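Toallas Lamidness de rizo, juego de baño: ¿valen lo que cuestan?

La etiqueta promete 445 gramos por metro cuadrado y «tacto de hotel». Desconfío de las dos cosas, sobre todo de la segunda, que no significa nada. Pedí dos en color crema y las he usado casi 10 semanas.
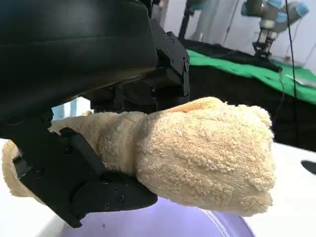 El primer lavado soltó pelusa como para rellenar un cojín. Secar, secan, aunque al principio bastante menos que mis viejas Morkon, que costaron la mitad. Con el tiempo han mejorado, pero el dobladillo de una ya tiene un hilo suelto.

Lo de «secado rápido» no lo compro: en mi baño sin ventana siguen húmedas por la mañana.

Mi nota es un aprobado justo. Si las ve rebajadas, adelante. A precio completo, yo no repetiría.

Nivaldo Barbosa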